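Workshop notebook, paste and paper bench
30/05/2025

Wheat paste, third attempt. The first went moldy in March and the second went to lumps, so the bar is on the floor, possibly stuck there with the second batch.

Recipe as made: 330 g of flour from the Gremstead mill, cold water to a slurry, then hot water added in 3 goes with the whisk moving the whole time. The notes from last time say "stir well." Thank you, past self. Stir until your forearm files a complaint, then keep going until it turns from white to a sort of gray glassy look. It turned. I strained it anyway, and the strainer caught enough to make me glad and a bit ashamed.

Smell: fine at first, then a sour edge by afternoon. I've labeled this jar Tang, which is now its official name in the log, so please nobody throw it out as somebody's drink. The two smaller jars from the same pot went in the fridge with their lids on. Tang stays on the shelf so we can find out how long we have.

Test strips:
Lining paper, 600 mm long, pasted and folded on itself for 8 minutes. Went on plaster nicely. Slid for positioning, then stopped sliding when asked.
Lining paper, pasted and hung straight away. Bubbles. I brushed them out and they came back in new places, like cats.
Heavy printed paper, 8 minutes. Edges lifted. The printing has some kind of coating and the paste doesn't want to know.
Heavy printed paper, same again with a second coat of paste on the edges only. Better. One corner still waving at me.
Thin uncoated paper. Tore while I was picking it up. No result, other than on my mood.

Pattern matching took up the rest of the morning. On the Brovonport hallway job the client wants big flowers running around every inside corner as if the corner weren't there. The corner is there. It's also out of plumb. If we wrap a full width into it we get a crease that wanders, and if we cut and overlap we lose a sliver of petal, which people notice from across a room even when they can't say what's bothering them. My vote is to cut, overlap by a hair, and keep the loss in the leaves where it can hide. Large motifs are cruel that way. Small sprigs forgive everything. 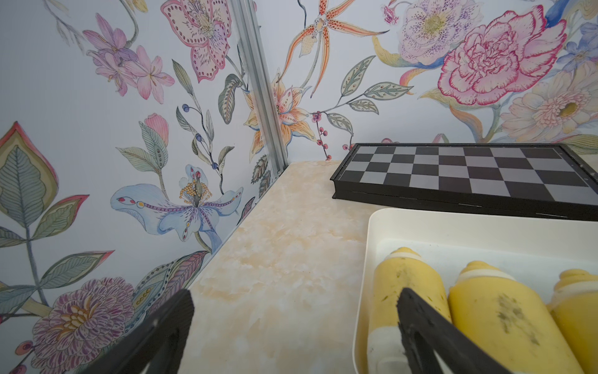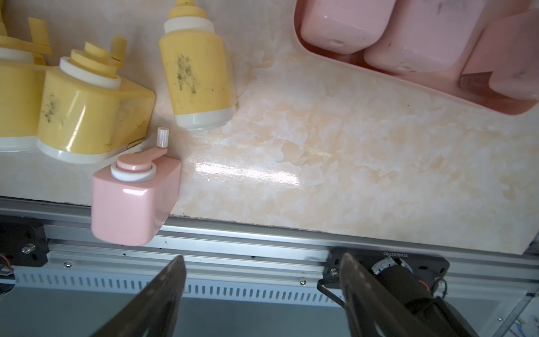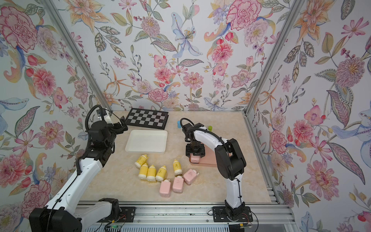 Marbled tabletop in all three; big-flower wallpaper in the first and last.

Also tried the Zendura sample, the powdered cellulose stuff. Mixes in cold water, no lumps, no smell, no personality. Left it standing as instructed and it thickened while I ate lunch. It held the lining paper as well as the wheat did and lifted at the edges of the printed paper in exactly the same way, so the coating is the problem and I can stop blaming the flour in writing.

Mess report: paste on the straightedge, paste on the good scissors, paste on page one of this notebook. The seam roller has been soaking since noon. Whoever used it before me had put it away dirty, and judging by the handwriting on the sign-out sheet that was me.

To do:
Check the strips again once they've dried overnight. Pull from the top corner, slowly, same way each time.
Try rubbing down the coated edges before pasting.
Ask Brovonport for the real corner measurements, since the ones on the drawing describe a nicer building.
More brushes. The wide one sheds.
Sniff Tang.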